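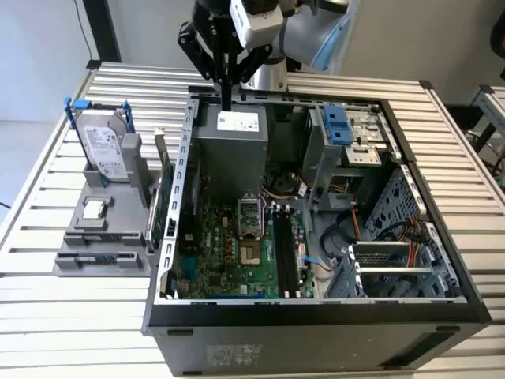 Prosside Ale rename: anyone else think the brewery folded too fast?

Started by slatsandtaps, 12/06/2018

slatsandtaps wrote:
So Prosside have put out a letter saying the Vuleo Golden is now just "Golden Ale". The Abbasi coffee people reckoned it was too close to their own Vuleo blend, and the brewery rolled over inside 3 weeks. I've been drinking that beer since the bottle shop first got it in and I have never once poured it on my cereal thinking it was coffee. Thoughts?

hopless_case wrote:
Abbasi had the name registered first. Not much of a mystery there.

slatsandtaps wrote:
Registered for coffee. Beer is a different class. I looked it up on my lunch break, so I'm practically a barrister.

Flellen_local wrote:
Different class doesn't save you if the goods are close enough and people might assume a connection. And Prosside did a coffee stout last February with the same name in the same colour lettering. I still have the can on my windowsill with a succulent in it. If I was Abbasi I'd have written a letter too.

hopless_case wrote:
Forgot the stout. Yeah, that'd do it.

slatsandtaps wrote:
The stout was 600 cans! Hardly anyone outside Flellen even saw one.

Flellen_local wrote:
Their lawyer only needed to see one.

grumbleguts69 wrote:
Before anyone asks, the 69 is for 1969, the year I was born. My old man drank whatever the pub had on and it had the name of the brewery on it and the word BITTER. Now every beer is named after somebody's dog or a moon of Saturn and we're all surprised when they run out of names. Call it Golden Ale. It's golden, it's an ale, go home.

mash_tonne wrote:
Bit harsh. I work for a small label printer (not theirs) and a name change is a proper cost for an outfit that size. New artwork, new cartons, tap badges, and whatever labels are sitting in the shed go in the skip. Fighting it would cost a lot more though, so I don't blame them for caving. I do blame them for not doing a search in the first place. A search is cheap.

slatsandtaps wrote:
OK, the shed full of labels is a fair point. I still say they could have asked for a deal - keep the name on the beer, promise never to go near a coffee bean again.

Flellen_local wrote:
How do you know they didn't ask?

slatsandtaps wrote:
I don't. I'm going on vibes and one letter.

hopless_case wrote:
Has anyone seen the old label still on the shelf? Bottle shop near me had 4 left and I'd like to say I bought them for the beer.

mash_tonne wrote:
Don't bother hoarding them. It's a golden ale, it'll taste like wet cardboard by spring.

grumbleguts69 wrote:
So will the new ones.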